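Unit 6: Hosting custom maps on a local network

Scope of this unit

These notes cover how a custom map gets from the host to the other players, why a lobby rejects a player, and how to set the input delay. Examples use the Warkari map, which was built in the Somwood editor and is served through the Pustavow lobby server. Students on the older Amrani server can follow the same steps, but the menu names differ.

6.1 The map file

A custom map is a single archive. It holds the terrain, the unit tables, the scripts and any imported sounds or models. The game reads the archive once, at load time. Editing the file while a match is running has no effect on that match.

Pustavow refuses any map larger than 8 MB. The Warkari archive has 286 imported files, most of them icons. If your own build goes over the limit, remove unused icons first and compress sounds second. Leave the script file alone. Script text compresses well and takes up little space.

6.2 Checksums

When a player joins the lobby, the client computes a checksum of its local copy and sends it to the host. There are three possible results:

Match: the player takes a slot.
No local copy: the host starts a download.
Mismatch: the client treats its copy as a different map and downloads the host's version under a new name.

A mismatch is common when two builds share a file name. Put the build number in the name – the lobby list shows nothing else that separates them.

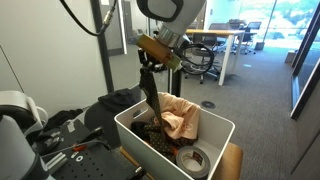
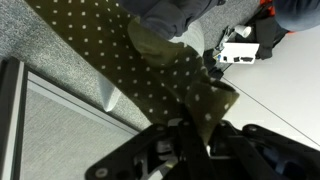
Dark polka-dot fabric held in a black gripper, both pictures.

6.3 Ports and discovery

The host listens on TCP port 3000. Clients on the same subnet find the game by broadcast, so no address has to be typed in. Broadcast does not cross a router. For two rooms on separate subnets, enter the host address by hand in the Pustavow client, under Network, Direct Join.

If the game is listed but joining fails, the broadcast is getting through and the TCP port is blocked. Check the firewall on the host machine before changing anything on the clients.

6.4 Input delay

All clients run the same simulation and exchange only commands. Each command is scheduled a fixed time ahead so that every machine can receive it before it is executed. On a wired network set this value to 80 ms. A lower setting feels quicker, but one slow machine will then stall the whole match. The setting is read when the lobby is created and cannot be changed later.

6.5 Lab task

Host Warkari on one machine and join from two others. On one client, rename an older build so that it matches the host's file name. Record the message shown on joining and the name of the file that is saved. Keep the log for Unit 7, which deals with desync reports.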